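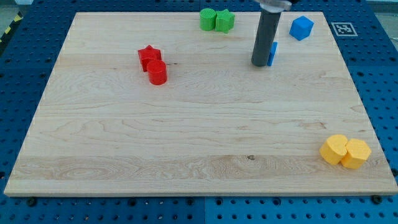
How Maple Boards Change Their Width With the Air of a Room
Project report, Wood and Materials course, second year
Prillov Technical College

1. Why we chose this topic

Everybody in our group has a door at home that sticks in summer and closes well in winter. We knew that wood takes water from the air, but we did not know how large the change is, or if a normal person can measure it with simple tools. Our teacher proposed that we take one kind of wood and study it well, instead of taking many kinds and knowing only a little of each. We chose maple because the workshop in Lendton, where we buy our material, had enough of it from the same delivery.

2. What we already knew from the books

A board does not change the same in all directions. Along the grain the change is so small that a carpenter usually forgets it. Across the grain it is much larger. How large depends also on how the board was cut from the log. If the growth rings lie flat in the board, as they do when you see wavy lines on the wide face, the board moves more in its width. If the rings stand upright, you see straight lines on the face and the board moves less. In our report we call the first kind flat-cut and the second kind upright-cut.

The water in wood comes to a balance with the air around it. This takes time. A thin piece can be ready after some days, but a thick one needs weeks. At first we did not respect this enough, as we explain in section 5.

3. Material and method

We prepared 12 pieces, half of them flat-cut and half upright-cut. Each piece was 400 mm long. We planed them all on the same afternoon, so that no piece had more time in the room than another. On every piece we drew a pencil line across the middle, and we measured the width always on this line, with a caliper that the college lent us. Two students measured every piece separately and did not tell each other the result before both were written down.

The pieces stayed first in the dry room next to the boiler. Then we moved them to the storage cellar, where the air is damp. In the cellar they stood on small sticks, so the air could pass on both faces. The air humidity in the dry room was 40 percent when we started, and we read the instrument every morning before class. In the cellar it was always much higher, but it went up and down with the weather outside - more than we expected.

We left the surfaces without oil or varnish. A group from an earlier year, who worked on the table tops for the Bultthorpe library, wrote that varnish slows the movement but does not stop it. We wanted to see the wood alone.

4. Results

All the pieces became wider in the cellar. The flat-cut pieces grew almost 2 times as much as the upright-cut pieces. This agrees with the books. In the length we could not find any change with our caliper, also not when we measured again in better light.

A second result was not in our plan. Some of the flat-cut pieces did not stay flat. When we laid them on the glass plate they rocked a little, and we could push a sheet of paper under one edge. The upright-cut pieces lay still. We have no numbers for this, because we did not measure it at the beginning and so we had nothing to compare.

5. Mistakes and difficulties

Our first series had to be thrown away. We measured too early, when the wood was still taking water, and each day gave a different answer. For the second series we waited until the width stayed the same on three mornings one after the other.

Another difficulty was the pressure of the hand. If you close the caliper hard, the wood gives a little, and the result is too small. We practiced on a piece of scrap until both students got the same value.

We also forgot to number the first pieces on both ends. When one end was cut for a weight test, the number was gone - please write it on both ends if you repeat this work.

6. What it means for furniture

A wide table top should not be fixed hard to its frame. It needs slots or small wooden buttons that let it move across the grain. The firm Peixoto, where we made a visit in April, makes the screw holes long instead of round for the same reason. For drawer fronts and narrow parts the movement is small, but a drawer that fits very close in winter can be stuck by August.

If we had one more term, we would weigh every piece each time we measure it, so that we can show the width together with the amount of water inside. We would also like to try the same test with oak. The measuring sheets are in the green folder in the materials room and may be used by the next group.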